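Pramell folding table, white top, 142 x 78 cm. Used for sorting and folding laundry since February.

The top takes an adult t-shirt laid sideways with both sleeves out. Dark fabric is easy to read against the white, down to lint.

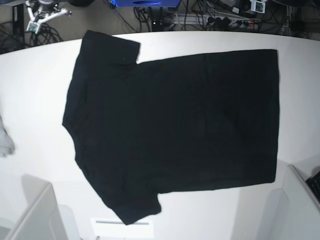 Black tee, collar to the left, hem to the right.

Surface friction is moderate. Cotton slides when pulled but stays put under light pressure, so a shirt can be gathered into a bundle

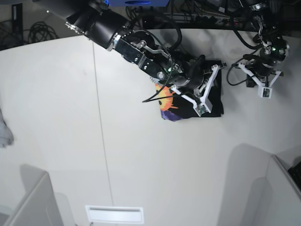 and squared up without chasing it across the top. My old Kernari was glossier and worse for this. Height is fixed, a drawback on thick carpet – the feet sink 3 mm. 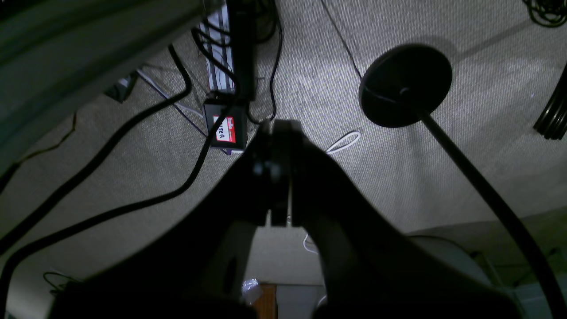
Carpet with power strip and cables.

There is no cable clip or tray.

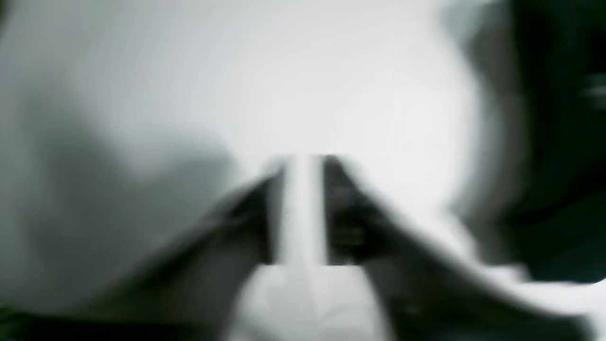
Glare is the main fault. The finish is bright under overhead light, and pale laundry is harder to line up. What looks like white cloth at the bottom shows only subtle creasing. A grey top would suit whites better. Four out of 5.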